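Support > Simulation > Greifszenen > Ticket 482

Suche in Tickets Suchbegriff eingeben

Ticket 482: Rechte Hand schließt nicht, Daumen bleibt an der Zitrone stehen
Projekt: Flondimdale
Gemeldet von: Nayeli Cuautle
Bearbeitung: Amado Dela Peña
Status: in Beobachtung
3 Kommentare

Fehlerbild
In der simulierten Szene »Zitrone aus Schale« fährt der rechte Arm die Schaumstoffschale an und senkt die Hand ab. Sobald der Daumen die Frucht berührt, bleibt die Ablaufsteuerung im Schritt »Greifen« hängen. Die Finger schließen nicht. Nach Ablauf der Wartezeit bricht der Lauf mit Meldung 406 ab (Gegenkontakt fehlt). Der linke Arm hat in diesem Schritt keine Aufgabe und bleibt in Warteposition.

Tritt seit dem Update der Handmodelle im August auf. Mit dem alten Stand nicht reproduzierbar.

Reproduktion
Szene laden, Startlage der Zitrone links der Schalenmitte, rechter Arm aktiv, Standardgreifprofil. Der Fehler kommt nicht in jedem Lauf, bei dieser Startlage aber in etwa 3 von 4 Fällen. Liegt die Zitrone weiter rechts, läuft der Griff durch.

Verlauf

09:10, Cuautle
Ticket angelegt, Protokoll der Kontaktkräfte angehängt. Daumenkontakt wird gemeldet, von den übrigen Fingern kommt kein Wert.

10:25, Dela Peña
Reibwerte von Zitrone und Schale geprüft, beide unverändert. Masse der Zitrone ebenfalls. Karton neben der Schale testweise aus der Szene genommen, Fehler bleibt. Karton wieder eingesetzt.

11:40, Dela Peña
Kollisionskörper eingeblendet. Der Körper der rechten Finger ist im neuen Modell größer als die sichtbare Geometrie und stößt an die rechte Innenwand der Schale. Die Regelung wertet das als Hindernis und sperrt die Schließbewegung. Der Daumen hat einen eigenen Körper und ist nicht betroffen, daher der einseitige Kontakt.

13:05, Cuautle
Kann ich bestätigen. Mit abgeschalteter Kollision zwischen Fingern und Schale schließt die Hand. Als Dauerlösung unbrauchbar, die Finger fahren dann durch den Rand.

14:30, Dela Peña
Kollisionskörper der Finger neu erzeugt, jetzt pro Fingerglied statt als gemeinsame Hülle. Anfahrpunkt zusätzlich um 2 cm nach links verschoben. Testläufe ohne Abbruch. Die Änderung liegt im Zweig Flamwood und ist noch nicht im Hauptstand.

Offen
- Linke Hand hat dieselbe gemeinsame Hülle und muss nachgezogen werden.
- Meldung 406 unterscheidet nicht zwischen fehlendem Kontakt und gesperrter Bewegung. Eigenes Ticket anlegen.
- Rückfrage an Praltholm, ob die Hülle beim Export absichtlich zusammengefasst wurde. Antwort steht aus.
- Pitkänen nutzt die Szene mit eigenem Greifprofil. Vor dem Zusammenführen Bescheid geben.

Bis dahin gilt: Läufe mit Zitrone links der Mitte nicht für die Auswertung verwenden.

Anhang (1)

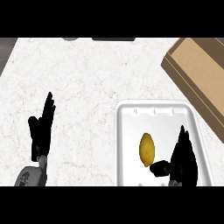 Rechte Hand in der Schale, Daumen an der Zitrone, linke Hand neben der Schale über der Arbeitsplatte.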